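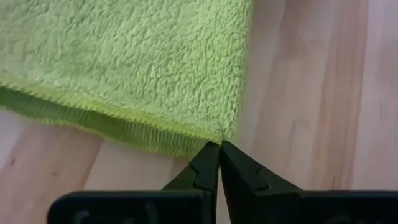
**Figure 2.** Wrist camera view with the fingertips at the towel corner.

### 4.2 Corner grasping from the wrist view

The second stage starts when the coarse detector of Ayala has placed the gripper near a corner. From this point we use only the wrist camera. The method follows the stitched hem until it meets the side edge, and the crossing of the two lines is taken as the grasp point. In Figure 2 the hem is easy to separate from the shaggy pile, but the side edge is more blurred, and for this reason we give it a lower weight in the fit.

We made 136 trials with the Wurkari set. In 26 of them the fingers closed on the pile and missed the hem. Medrano and Alvarado labelled these failures independently, and they disagreed in 2 cases, which Salinas then decided. Most of the failures happened when the hem was curled towards the camera. We did not correct for the curl in this version.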